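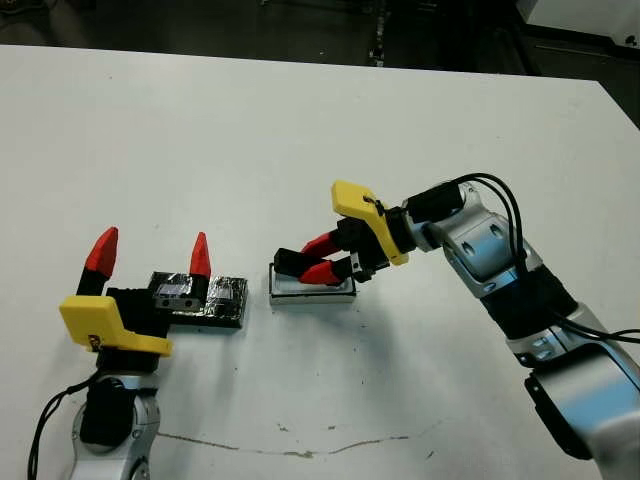

Foil-wrapped block on the white table, Boltevel open day, Pornley

Boltevel held its open day on Sep 8, 2019, and I went along with Ans Boersma, who had been the year before and knew which door to use. The building is at the back of the Pornley business park, past the tile warehouse. The signs stop at the second roundabout, so if you go next year, keep left and look for the green fence. Parking was free. We left the car on the grass and walked in a little after ten.

Boltevel does packing and repacking for other companies. Small parts come in loose or in bad boxes, and they go out wrapped, labeled and boxed the way the customer wants them. I had expected a lot of cardboard and there was a lot of cardboard. The firm employs 56 people, and most of the ones I spoke to had been there a long time.

At the desk you got a paper badge and were put into a group. Ours had 14 people in it, including two families with children and a man who used to work at Szabo and asked most of the questions. Our guide was from the night shift and said she was not used to talking before noon. She was easy to follow all the same, except in the main hall, where the fans were on and the people at the back missed half of it.

Goods in was first. Every pallet gets a slip with the supplier, the weight and the name of whoever checked it. We were shown a shelf of returns, which I found more interesting than the full pallets: crushed corners, tape that had let go in the cold, a box of brass fittings that had rubbed each other dull on the road. Each had a tag saying what had been changed afterward. Wunico had sent the fittings back in July, and they now travel in paper sleeves.

After that came the wrapping room. It is smaller than I thought it would be, with a dark gray floor and white tabletops. This was the part I had come for, as I pack and mail out clock parts from home and my own wrapping is poor. The table we stopped at had a flat black block on it wrapped in aluminum foil. The foil was crinkled all over, top and sides. Near one end there was a small rectangular patch, a lighter, bluish silver, with two dark round holes in it. Someone asked if the wrinkles counted as a fault. The guide said they don't mind wrinkles. What they look for is tears, and corners where the foil has been pulled so tight that it splits later.

We could try it ourselves at the next bench, with wooden blanks and foil off a kitchen roll. Her method was to cut the sheet long, fold the two long edges together on top, roll that seam down flat, and then do the ends the way you would wrap a present. You press with the side of the thumb and keep your nails out of it. My first one tore at a corner. The second was all right. Ans did three and was told she could start Monday. The children mostly made balls.

I asked about white tables, since mine at home is pine. The answer was that scraps and dropped screws show up on white, and that the tops get wiped at every break. They do scratch, and the old ones are moved to the canteen.

The label room was short. One printer was out of order, so we saw sample rolls and a drawer of misprints going back years. The last stop was the outgoing dock, where we watched a pallet being strapped. The straps are checked by hand, one person pushing on each side.

The whole tour took nearly 40 minutes. Coffee was in the canteen (scratched white tables, as promised), with apple cake for sale and a raffle for the local swimming club. We did not win. There was a leaflet on foil and paper grades, but they had run out by the time we got there. I left my address and they said they would mail one.

A few practical points. There are stairs up to the label room and I did not see an elevator. Closed shoes are required in the main hall and they do check. Tours left on the hour until 3, and the later groups looked bigger than ours, so go in the morning if you want a turn at the wrapping bench.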